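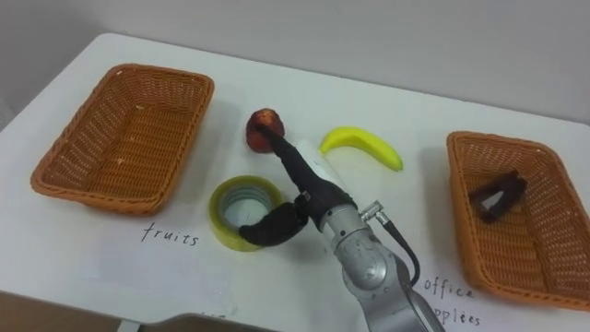
Rukhsana Jadoon reckons writing on the bench is how it starts, and that by December we'll have the whole Lashari stock list in marker across the tabletop. Noted.

12 June 2020. Sorting table, day 2. Labels are now straight on the white top, one per basket: "fruits" and "office supplies". Card labels went missing twice, so let them try stealing a table.

Open questions:
- Tape. I say office supplies. Danish says packing, and we have no packing basket. Overruled for now.
- Toy banana counts as fruit. Theophilus objects on principle — he may lodge it in writing, just not on the bench.
- The wicker sheds. Brush out both baskets before the next lot.

Handwriting is mine and I stand by it. Check whether the marker comes off with metho before Aparecida asks what colour the table used to be.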